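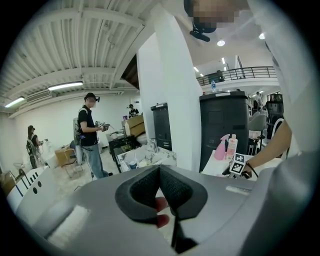
Fig. 4 – The main hall, with the tube lights and the air-conditioning unit on the ribbed-ceiling side and the upper level behind its black railing.

4. Lights, air and the upper level

Welcome to the part of the Lerkotar hall guide that most people turn to first. Please read it through once before you start, even if you have used the hall before, as a few things have changed since August.

4.1 Switching on

1. Go to the switch panel beside the cloakroom door and turn the key to the right.
2. Press the top switch for the long tube lights. They can be slow to wake up, so give them a moment and don't keep pressing.
3. Press the second switch for the round ceiling lights, and the third for the small spotlights. You may well find you can manage happily without the spotlights on a bright day.

Note: If a tube flickers for longer than a minute or two, switch that row off and write it in the blue book. Ksawery Pietrzak looks through the book every morning and keeps spare tubes in the store.

4.2 Air conditioning

1. Take the remote control from its hook and shut the outside doors.
2. Choose your temperature and wait a little before changing it again – it is a large room, and the unit is doing its best.
3. Switch off at the remote when you leave, and hang it back up, please.

Caution: Never hang coats, banners or decorations from the unit or from the lights.

4.3 The upper level

1. Ask Renata Wróbel for the stair key (extension 173).
2. Keep bags and cups well away from the railing.
3. Lock the stair door again when everyone has come down.

Caution: Do not lean over the railing or pass things down to people in the hall. Use the stairs, however small the parcel.

Section last revised 2 October 2019.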